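Handbuilding for Beginners - Notes for Week Three: The Squared Cup
Dima Hamdan, Plorner Clay Room
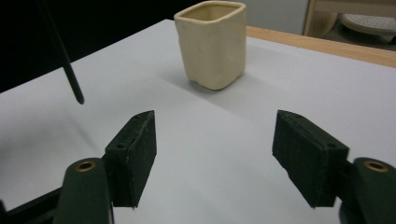
Before you start

Last time we made round pinch pots, and most of you went home with something that would hold a little salt or a few paper clips, so well done! Now we take the same pinch pot and persuade it into a square. I say persuade because clay remembers how it was handled, and if you push it hard into corners it will crack there later.

Weigh out 300 grams of the smooth white clay and pat it into a ball. Nabil Fakhoury, who taught me this shape, used to spend ages on the patting, and I've come round to his way of thinking.

Making the cup

Open the ball with your thumb and pinch up the wall, turning as you go, until it is nice and even. Leave it under a loose cloth for almost 40 minutes (have your tea, look at the shelf of old test tiles).

Then hold it between two small boards and press very gently, turn it a quarter, and press again. Keep going round. The sides will bulge in one place and dip in another - please leave them be. A softly rolled rim with rounded corners is kinder to the lip than a sharp one, so run a damp finger along it a few times.

The foot may spread slightly where the cup meets the table. I like that little flare and usually keep it.

Drying and glaze

Cups dry on the lower rack for 14 days, with your initials scratched underneath. We'll use the matte off-white glaze, which lets small dimples and marks show through. Wipe the base clean before you bring it to me.

For next time: bring an old towel and a wooden spoon.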